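2018-10-02

I went to the second open evening about the Skellora solar farm last night, and a few people asked me to write down what was said. I took notes, so I may as well put them here.

Some background first. Skellora is the name the developer, Andix, has given to the site on the north side of the Tapley road, past the old grain dryer. The plan is for ground-mounted panels on two fields, with a substation in the corner closest to the highway. Andix says the finished farm would power 900 homes in an average year. It had a model on a table by the door and a set of maps taped to the wall, and you could fill out a comment card.

My own position is that I'm in favor, mostly. I've had panels on my garage roof for eight years and they have been no trouble. But I live on the Tapley road and I want the details to be right before anyone starts driving posts into the ground.

The first detail is the trucks. In April we were told deliveries would come from the highway side. The map on the wall now shows them coming through Gonitz, past the school and over the narrow bridge. I asked about this and was told the highway entrance needs a permit that hasn't come through. If the permit arrives, the route changes back. If it doesn't, the trucks go through Gonitz for the whole build. I put that on my comment card and I'd suggest other people do the same.

The second is the hedge. There are 700 feet of old hedge along the south edge, and the first drawings had it coming out to make room for the fence. The new drawings keep it and move the fence inside. That costs them one row of panels. I was glad to see it, and I said so.

Then there's the land itself. The fields are rented out for hay now, and the soil is thin and stony. Andix wants to graze sheep under the panels, but it doesn't have a grazer signed up. I'd like to see a name on paper. I've driven past another solar farm where sheep were promised and what I saw was a man on a mower.

A few people brought up noise. The panels are silent, but the inverters hum in the daytime. The closest house to the inverter pads is well over a field away, and the man from Andix offered to move the pads farther in if the county asks for it. He wouldn't commit to it without being asked. So somebody needs to ask.

I also wanted to know what happens at the end of the lease. The answer was that the posts and cables come out and a bond pays for it if the company is gone by then. The size of the bond hasn't been set. To me this is the biggest open question of the lot, and it got the least time.
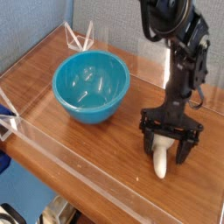
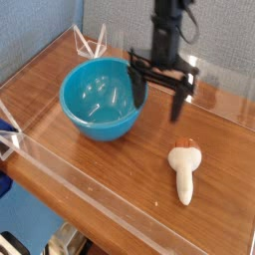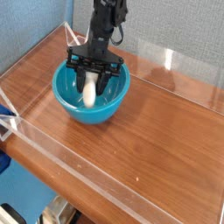 The written comments go to the county planning office, and you can drop them off or mail them. Put the name Skellora at the top so they end up in the right folder. You don't have to be for or against. Mine has four points on it: the truck route, the grazing, the inverter pads, and the bond.

I still need to look up how the bond was handled for the wind turbines on the ridge. The county must have that on file. If I get a copy I'll post the numbers, along with the new fence drawing if Andix sends it to me like they said they would.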